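Notes from the Gritwood showroom, 10/30/21

So many of you wrote back after my April piece on guest beds that I figured I owed you one on bed frames and slats. It's the part of the bed people think about last, and I'm as guilty as anyone. I slept on my college frame for way too long (it squeaked every time the dog jumped up!) and kept blaming the mattress.

The question I get most is how far apart slats should be. Get out a tape measure before you order anything. If you can see gaps wider than a hand between them, a foam mattress is going to sag down into those spaces, and then you'll be calling me about a lumpy bed. Lilian Obura in our delivery crew now checks this on every drop-off, and she carries a pack of spare slats in the truck. They're 60 dollars a set if you need them, and she'll put them in while she's there. 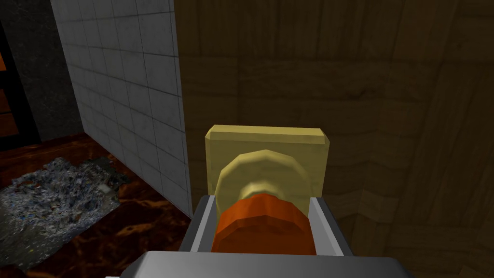

Center support is the other big one. For a queen or a king you want a rail down the middle with at least 2 legs touching the floor, and I do mean touching – I've crawled under plenty of beds where the legs were hanging in the air because the carpet was thicker at the sides. Most of them screw up and down, so give each one a twist until it's snug.

Now for the fun stuff. The Borine platform frame is back in stock in walnut and in white, and we've knocked it down to 195 for the queen. It's rated for 500 pounds, mattress included, so do the math if you've got kids and pets piling in on weekend mornings like we do. I put one together with Kimutai Nyaga in the back room and we only argued once, over which way the headboard brackets go. (Flat side in. He was right.)

If you've already got a frame you love and it just creaks, try tightening every bolt first, then stick a little felt between the slats and the rail. Stop by the counter and I'll cut you a strip, no charge.

– Njoroge Kimaro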